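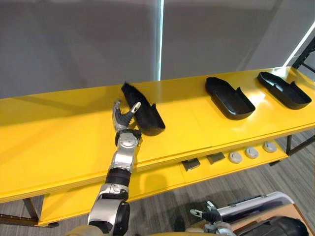
试稿要不要付钱

上一期谈自由职业者的报价单,后台收到的留言大半跑到了另一个题目上:客户在签约之前要求“先做一点看看”,这一点算谁的。设计师管它叫试稿,配音的叫试音,写文案的叫试写,叫法不同,流程差不多。对方发来一份需求,几天之内交东西,交完等通知,有时候等不到通知。

我们本来打算把留言汇总一下就算了,后来觉得汇总出来没什么意思,因为大家说的并不是一回事。有人讲的是一张草图,有人讲的是一整套首页加两个内页。有人试音只念了三句话,有人念完了整段旁白,连背景音乐都配好了才发过去。放在一起统计,只能得出“很多人不高兴”这个结论,这个大家早就知道。 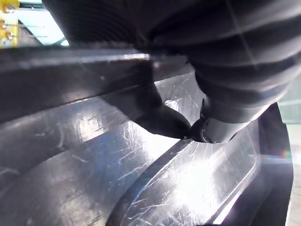

Eliécer Huaranga 写道,他接过的试稿里面,有一半最后都成了正式项目,要是当初坚持收费,这些客户一个也留不住。他还说,刚入行的人作品集是空的,除了试稿没有别的办法让别人相信自己,现在站出来反对试稿的,多数是已经不需要试稿的人。

这条留言下面吵了很久。我们把它原样保留,也请了一位常给本栏写稿的插画和界面设计师来谈谈她的看法。她的意见和上面这条不一样,但也没有完全否定它。以下是她的文章,文字只改了几处错别字。 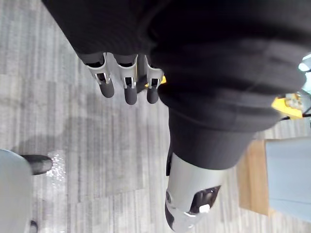 文 / Yurani Sotelo

先说我的立场:超过两小时的试稿应该付钱,两小时以内的我可以不收。这个界线是我自己定的,没有什么依据,用了几年觉得合适。

我做自由职业八年,前面几年来者不拒。那时候我的算法很简单,试稿等于广告费,十个里面成一个就不亏。后来我翻了一下自己的工作记录,发现这笔账没有算进去的东西太多。试稿通常是急的,对方说“周期比较紧,先看看感觉”,于是我把手头已经收了定金的活往后推。推了以后,付了钱的客户等着,没付钱的客户反而排在前面。这件事说出来很不像话,但我做了不止一次。

有一回是给 Zavwood 做应用界面。他们发来的需求写得非常详细,用户是谁,配色要避开什么,竞争对手的截图也附上了。我当时很高兴,觉得对方专业。试稿要求是三个页面,外加一段说明思路的文字。我交了,对方回信说内部讨论一下。过了一个多月我去问,回复说方向调整,项目暂停。信写得很客气,我没有理由生气,但是那三个页面花掉的时间,加起来够我做完一个小的正式项目。

后来我才想明白,需求写得详细和愿意付钱是两件事。写需求的人花的是公司的时间,他在上班,有工资。看稿的人、开会讨论的人也都有工资。整条线上只有做试稿的人没有。

配音行业的情况更模糊一些。Eusebio Cabrera 给我看过一份试音要求,稿子有 1391 字,是一部产品介绍片的完整旁白,要求“按成片标准录制,勿加水印”。他觉得念两段就足够听出音色和节奏了,便只录了开头两段发过去,附了一句说明。对方没有再联系他。他说他不后悔,我也认为他做得对。一份试音如果可以直接剪进片子里,那它就是成品,成品有价格。

我知道很多人会说,大多数客户没有占便宜的意思,他们是真的需要比较。我同意。我自己也雇过人,去年找人做一段开场动画,三个人的作品集看下来都不错,我心里没底,也很想让他们每人先做几秒。结果我给每人付了一笔试做费,金额很小,按正式报价的一成算。三个人都答应得很快,交来的东西也都认真。没有选上的两位,后来我有别的活还能去找他们,见面不尴尬。花掉的钱跟选错人的代价比起来不算什么。

有的公司会说没有这个预算科目,财务过不了。这个我半信半疑。Iltanby 的流程里就有一栏“前期探索”,试稿费从那里走,签约以后从总价里扣,没签约就算作探索成本。他们的标准是每份大约 1000 元,不高,但是稿子的用途、版权归谁、多久给答复,都写在一页纸上。我跟他们合作之前没见过这样的纸,后来我把它改了改,变成自己的模板,现在凡是有人让我试稿,我就把这页纸发过去。

发过去以后的反应很能说明问题。有些人看完直接同意,有些人讨价还价,也有些人不再回信。不再回信的那些,我以前会觉得可惜,现在不太会。至少我是在动手之前知道的。

再来说说刚入行的人。上面那位读者的话有道理,作品集空白的时候谈条件确实难。但是作品集空白,可以自己给自己出题。我教过一阵子课,学生里面有人给家附近的面馆重做了菜单,有人把一个难用的挂号页面从头画了一遍,写清楚改了哪里、为什么这样改。这些东西放进作品集,比没有选上的试稿更好用,试稿很多时候签了保密,想放也放不了。同样花三天,给自己做的三天,东西留在自己手里。

如果还是想接免费的试稿,我建议把范围缩小。对方要三页,回复说可以先做一页。对方要完整旁白,录二三十秒。要源文件的一律不给,给导出的图就行。交稿的时候问清楚哪天能有结果,到了那天没有消息就去问一次,只问一次。这些做法不会让真正想合作的人跑掉,起码我没有碰到过。

还有一种情况要单独讲,就是多家比稿。比稿在广告公司之间很常见,大公司有专门的人做这个,输了也有底子扛。个人去参加这种比稿,条件完全不对等。Rizal Subramaniam 参加过 Zodari 的一次,进了最后一轮,对手是两家公司,每家去了好几个人,他一个人背着电脑坐在那里讲了半个下午。他没有选上,回来以后说流程本身挺公平,每家的时间一样长,评委也都听得仔细。我觉得时间一样长算不上公平。没有补偿的比稿,参加的门槛就是能不能白干得起,这会把一批手艺很好的人挡在外面,客户也看不到他们。

至于行业里要不要统一规定,我不抱太大希望。自由职业者分散,谁也管不了谁,总会有人愿意免费。我也不想去指责愿意免费的人,我做过,知道月底账户是什么样子。能做的是发需求的一方多想一步。在邮件里加一句“本次试稿有报酬”,写上数目和付款时间,收到的回复质量会不一样。要是确实没有钱,那就把作品集认真看完,打一通电话聊半个小时,一个人会不会做事,聊完基本上有数。

我现在用的那页纸有四项:试稿内容和上限时间,费用,未采用稿件的归属,答复日期。归属这一项改得最多。最早写的是“未采用则归作者”,有客户问那里面用到的他们的标志怎么算,于是又补了一句,标志和品牌素材归客户,其余归作者。如果有读者需要,可以写信到本栏的邮箱,我把中文版和西班牙文版一起发过去。西班牙文版的付款条款跟中文版有一处不同,用之前请自己核对。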